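Laundry Corner – folding on the big bed

If you've been fighting for space on a tiny ironing board, try the bed! We've been folding tees this way at Tinditby since June and I love it – there's so much room, and you can smooth everything flat in one go.
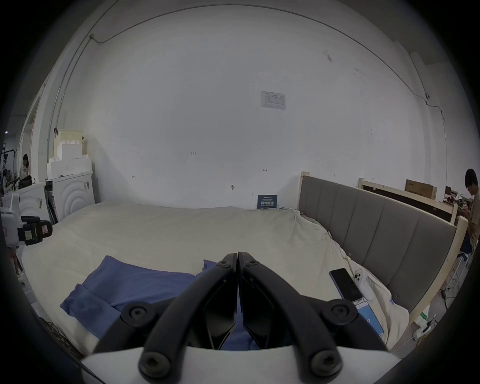
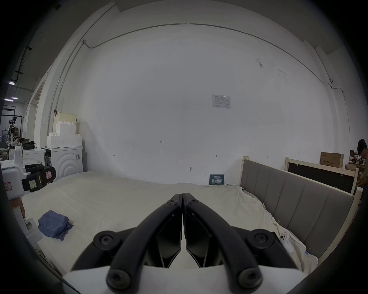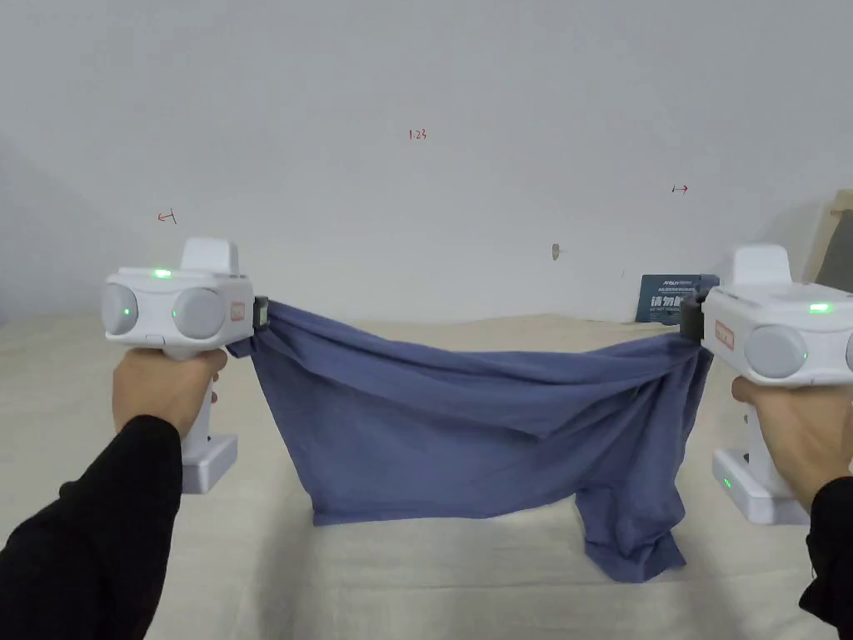
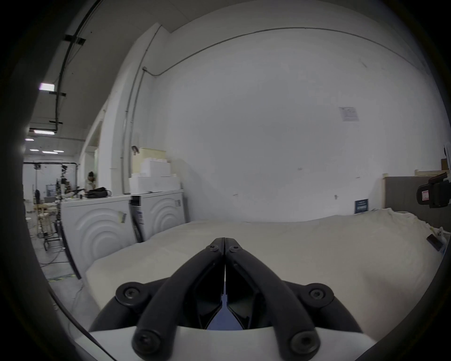 Plenty of room to spread out.

Pull the top corners tight, lay it down, then sleeves in. My pile hit 40 last week! Send your own folding tricks in for the next issue.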